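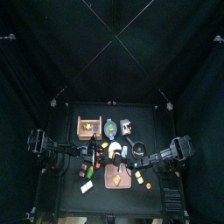

**Play kitchen for a 2 year old, which one??**

**dunmoor_lass**
Right, need to sort this before November. Niece turns 2 and I've said I'll get the kitchen. Shortlist is the Vernotier (wooden, 68 quid second hand) or the Kenora which is plastic and makes noises. Sister has a tiny flat in Clernbridge so size matters. Anyone got either?

**pegleg_pete**
Vernotier. We've had ours through two kids, one tap came off, glued it. Still going.

**Marrowfat**
Kenora all day. Wipes clean. Wooden ones look lovely in the shop then the doors go wonky and you're forever tightening hinges.

**pegleg_pete**
Never touched a hinge on ours tbh

**Marrowfat**
Lucky then. My mum's went in a month.

**radu_sima**
Don't buy a kitchen at all yet. Toy pans, a bit of pretend food, some blocks, upturned box. Ours ignored the oven completley and just carried things from room to room. Bought the big one later, same result.

**dunmoor_lass**
Radu I've already promised a kitchen, sister will not accept a box

**hobnob77**
Does the Kenora have an off switch? Asking for your sister.

**Marrowfat**
Yes, underneath. Or take the batteries out – they don't notice.

**tilly_b**
They do notice. Mine noticed within the hour.

Whatever you get, measure the box as well as the kitchen. Ciobanu delivered ours flat packed and it wouldn't go round the stairs. Also 200 screws, do NOT build it the night before.

**radu_sima**
Still say box. But if it has to be one, wooden, you can sell it on after.

**Marrowfat**
You can sell plastic on too??

**radu_sima**
For a fiver maybe

**dunmoor_lass**
Ok going to look at the Vernotier tomorow about 4pm. Seller says one shelf is missing. Dealbreaker?

**pegleg_pete**
No. Bit of ply, ten minutes. Knock a tenner off though.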